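Cenddale Community Hall Opens Shared Snack Table for Evening Classes

The Cenddale Community Hall has introduced a shared snack table for people attending its evening classes, following a request made by participants during the spring term. The table is set out before the first class begins at 6 p.m. and remains available until the building closes.

The hall currently has 646 people enrolled in evening courses, which include language instruction, bookkeeping, sewing and choir. Many arrive directly from work. Until this term, the only food available in the building came from a vending machine on the lower floor, and the nearest grocery store, on Kever Street, closes before the later classes end.

Under the new arrangement, the hall provides a table covered with a white cloth in the Nestum Room, next to the main staircase. Snacks are offered without charge. The cost is met from the hall's hospitality budget, to which the Oyelaran Fund has added a grant of $900 for the current term. The fund supports small improvements to public buildings in the Cenddale area and contributed last year to new lighting in the entrance.

The selection changes from week to week according to price and availability. Large containers are used where possible in order to reduce packaging, and individually packaged items are supplied for those who wish to take something into class or home at the end of the evening.
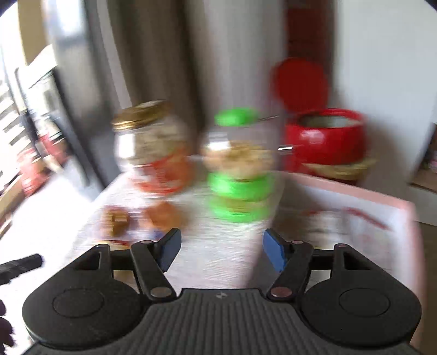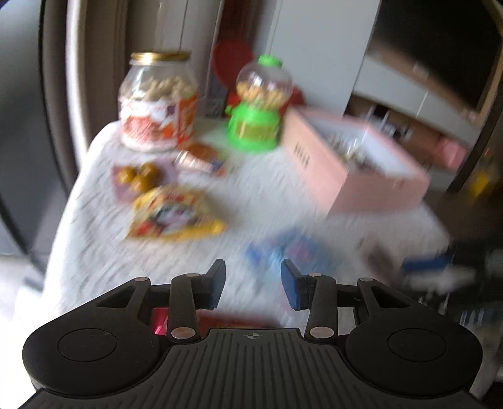
The snack table, with the gold-lidded jar and the green-capped container.

The toy candy dispenser, with its bright green cap and base, was chosen with younger visitors in mind. Children who accompany a parent to class may use the Nestum Room as a waiting area, provided that an adult remains with them. The pink box is left open during the evening and is put away with the other items at closing time.

Users of the table are asked to observe a small number of rules. Hands should be washed before food is taken from any open container, and lids should be replaced after use. Packaged snacks are limited to two per person each evening. Food may be eaten in the classrooms, with the exception of the sewing room and the computer room, where neither food nor drink is permitted. Trash and recycling bins are located by the door.

Persons with food allergies are advised to read the labels on the original packaging before eating. Where an item has been moved to another container, a copy of its ingredient list is kept at the front desk and may be consulted at any time during opening hours. The hall cannot guarantee that any item on the table is free of nuts, milk or wheat.

Donations of food are welcome if the items are sealed, clearly dated and delivered to the front desk. Homemade food cannot be accepted for the shared table under the hall's current policy. Groups that rent rooms for private events may continue to bring their own refreshments, as set out in the rental agreement, but are asked to leave the contents of the shared table for class participants.

The arrangement will be reviewed in September, when the hall prepares its budget for the following term. The review will consider the cost of supplies, the amount of food left over and comments received from participants. Comment cards are available in the Nestum Room and may be returned to the box beside the front desk. A decision on whether to add hot drinks will be made at the same time and will depend on the installation of a suitable power outlet.

Questions about the snack table, including requests for particular dietary options, may be directed to the hall office between 2 p.m. and closing time on any day when classes are held.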